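Ticket 1490 - Right gripper lets the peg turn in the crank fixture (simulation)
Project: Vamesholm
Status: open

We compare two finger settings on the same task, only the right arm loaded. With the Skivitz setting the right gripper takes the peg well, but the peg turns between the fingers when it comes near the hub. I tried grip force 2000 and the result was the same. 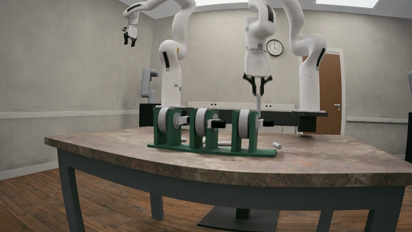
Right arm with rod at the right-hand station, left gripper empty.

Update, September: I changed the finger friction and ran it 9 times. The peg turned in two runs - both at the right station. The left arm is not tested yet.

Question to Prellitdale: is the contact patch of the fingers a point or a surface in your model? Please send the file you use.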